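## Applying for a job at Dudano

Open the Dudano careers page and click "Vacancies". Type Brerkent in the location box, or enter the reference if you have one (the kitchen assistant post is 3329). Click the job title, then "Apply".

You will need:

- your CV, no more than 2 pages
- an email address you check often
- your National Insurance number

Fill in the work history first — the form logs you out after 23 minutes.
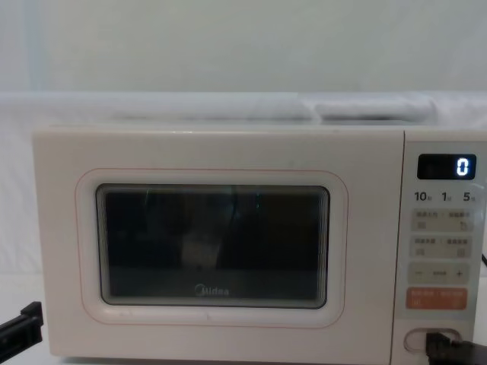
Press "Save" before you go on to the availability page. Tick every shift you can work, then click "Submit".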